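Can a Robot Clean Up After Breakfast?

Robots build cars and carry boxes in warehouses. Clearing up a kitchen is harder for them.

Think about a bowl with a spoon in it, sitting on a plate. You pick up the whole stack without a thought. A robot has to work out where the bowl stops and the plate starts. It has to keep the spoon from sliding out. It also has to squeeze hard enough to hold on, but gently enough that nothing cracks. 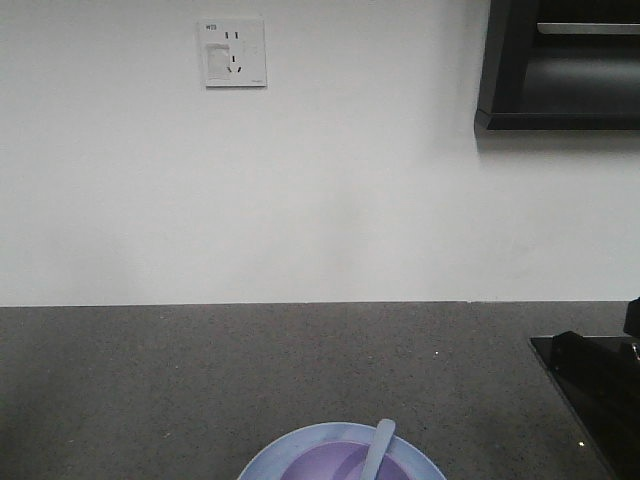

Why can't a robot just copy what a person does?

A person's hand feels when something starts to slip and grips tighter right away. Many robots feel very little, so they have to be taught each move with a lot of practice.

Hajnalka Pintér teaches robots at a workshop in Vornisbridge. Her robot, Turine, tried to lift a bowl 900 times in July. It got the bowl to the sink 844 times. That sounds good, but you would not want to drop the other ones on your floor!

Turine is also slow. Clearing one place at the table takes it 16 minutes. Robots can do a few kitchen jobs now, with a person close by to help. For most homes, people still do the dishes.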